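2 min read

ok thread on reset rules for tabletop robot work, bc we finally wrote ours down at Treloar and I keep getting asked – 1/7

First rule: hands park before anyone reaches in. Fingers up, clear of the objects, then the person says "in". No word, no reaching. Sounds fussy. Do it anyway.

2/7 Clutter is allowed, but it has to be logged clutter. Every item on the table is on the sheet. If it isn't on the sheet it goes back in the bin, even if its just a paper cup.
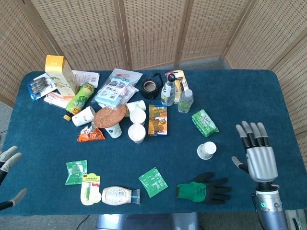

3/7 Cables. Anything running over the floor gets taped or routed behind before the session. We had 20 minutes lost in October to one plug. Never again

4/7 Sealed bottles only, caps checked by hand. The Hodside people do 100 grasps then recheck, we copied that. Good number.

5/7 Failed grasps stay in the log!! Don't delete the ugly ones. Of 3,237 attempts in the Wirari set the fumbles were the part everone ended up wanting

6/7 Stop button within arm's length of whoever is closest to the table – not whoever is senior. We argued over this one a lot.

7/7 Still no good rule for soft stuff, gloves and bags mostly. When do you call it a drop? Half off the table? If you have wording you like pls send

Related
Birura checklist, first draft
Who holds the stop button?
Naming objects so the next shift can find them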